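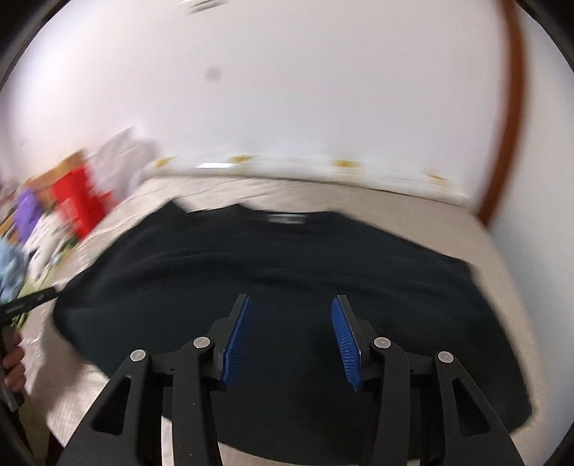 One reader in Bridanberg wrote to us that she had given up on black clothes altogether, having watched four good T-shirts turn the colour of driveway gravel inside a year. She wanted to know whether the fault was hers, the machine's or the dye's.

Mostly it is abrasion. Cotton fibres rub against each other in the drum, the surface breaks into fine fuzz, and the fuzz scatters light. The cloth looks grey even where a fair bit of the dye is still in it. Turning a shirt inside out before it goes in the wash moves that wear to the side people don't see.

Temperature comes next. A cold cycle is enough for a shirt worn to the office and back. Gardening gear and gym clothes are another matter, and they should go in a separate load anyway - grit is hard on everything it travels with.

Too much detergent is a common fault. The residue dries as a pale film, worst at the seams and under the arms, and gets mistaken for fading. An extra rinse will usually shift it. Front loaders need less powder than most people tip in, and the scoop in the box tends to be on the generous side.

Then there is the line. Strong sun bleaches black cotton quickly, and in Deltadley, where the hoists stand in full light from breakfast on, plenty of households dry their darks under the verandah or on a rack in the laundry. A shirt hung out in the morning can be left until dinner without anyone thinking about it. From October that is a lot of sun.

Redyeing is worth a go if the fabric is sound. Soliman, the haberdashery in Clalier, sells black dye for cotton at 16 dollars a packet, and one packet covers 2 shirts. Polyester thread won't take it, so the stitching may end up lighter than the cloth. Use a stainless steel pot that is never going back to the kitchen, keep the shirt moving, and rinse until the water runs clear. Wash it alone the first few times. Old towels are handy at this stage, preferably dark ones.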